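Small Kitchen Bench: Tableware, Storage and Appliance

Gallery, August. Layout by Nayara Bragança, notes by Helmut Stüber.

The bench kitchen was set up to compare ways of storing a small set of tableware on one shared surface. The work surface is brown and has no fixed zones, so every item can be shifted between layouts. The set is deliberately small: plates, two mugs, a rack for each kind, a tray for produce, a cabinet with a drawer and a compact oven. Item names and storage positions are kept in the Miranda inventory, where this bench is entered as layout 303.
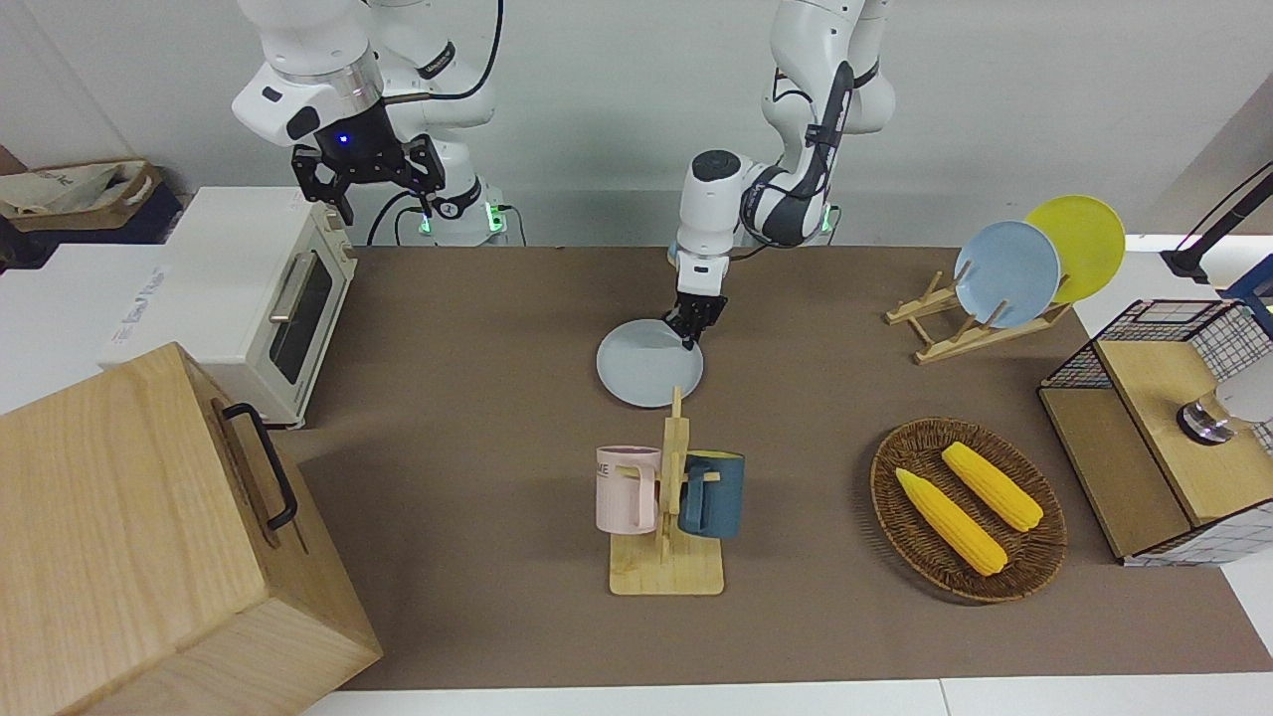

Plate held by the rim behind the mug tree. Toaster oven at left, dish rack at right with two plates upright.

Mugs are stored by the handle on wooden pegs. This takes less surface than standing them in a row, and the rims stay clear of the table. The drawback is height: anything passing over the middle of the bench has to clear the post.
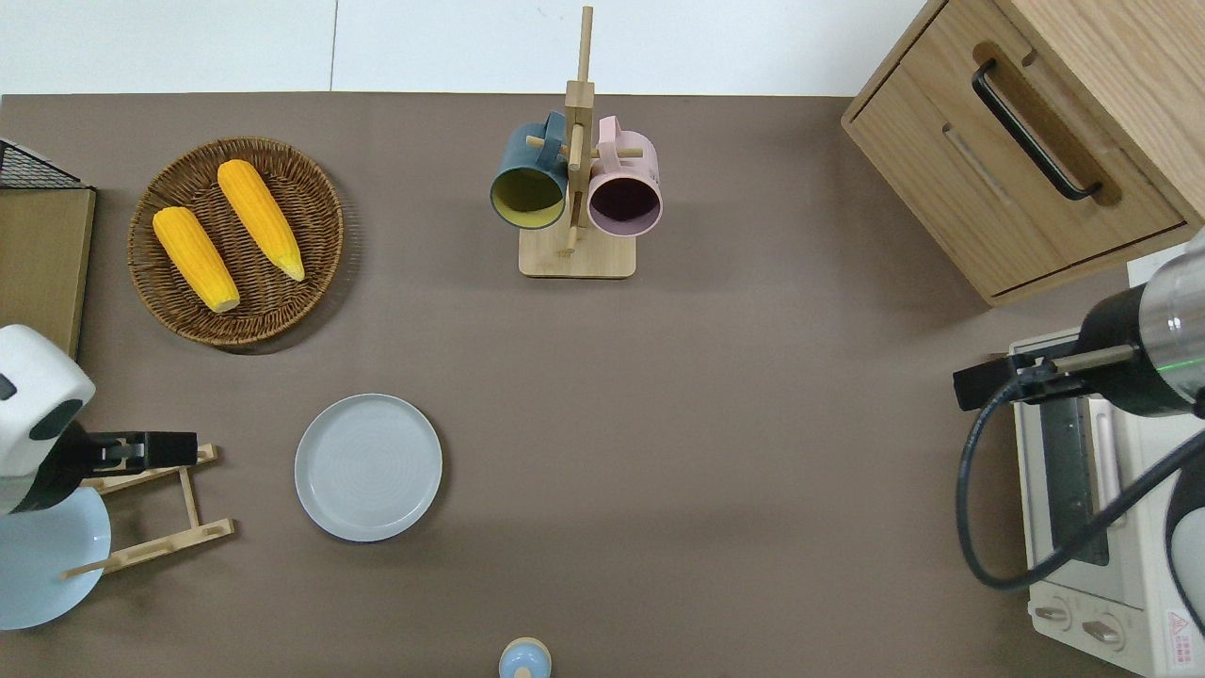 Mug tree with the teal and pink mugs. Corn in the wicker basket, gray plate flat on the table.

Plates go on edge in the rack, one to a slot. The slats are light wood and have no coating, so plates are dried before they are racked. Our earlier layout, Ovine, stacked the plates flat near the cabinet. It used less depth, but getting at the bottom plate meant lifting the whole stack.

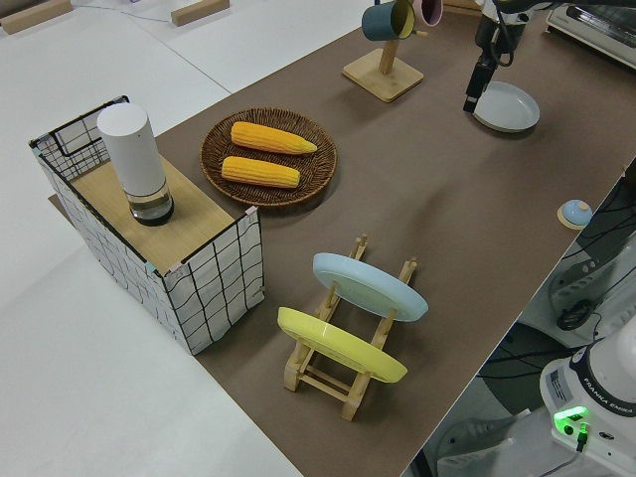 Rack capacity is the limiting figure in this layout. The posts fix the spacing, and a plate with a deep rim will take up part of the next slot. With the blue plate in the rear slot and the yellow one in front, both stand at an angle, and the gray-blue plate is lying flat on the table. The produce tray is kept between the wire-grid box and the rest of the tableware. Its low wall holds two ears of corn without trouble; round fruit was tried in layout 300 and tended to roll when the tray was moved. The flat wooden top of the box serves as a shelf for one container.

The cabinet and the oven are treated as a pair. Both need free space in front, the first for the drawer and the second for the door, and the two should never open into the same area.
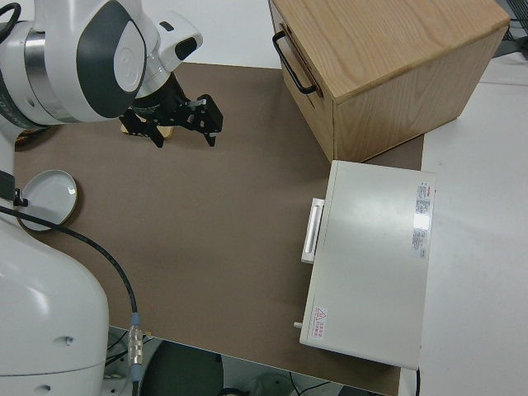 Photo: Helmut Stüber / Honero Bench Archive

Oak grain shows clearly on the cabinet, and the bar handle is black metal. The white appliance stands in front of it, close to the right edge of the mat. The warning sticker on its top is left in place, as are all maker's labels on the bench. Small blocks and dishes are logged as loose items and have no assigned position.

Layout notes and item dimensions are filed under Oltum, sheet 9. Sheets for the earlier layouts use the old item names.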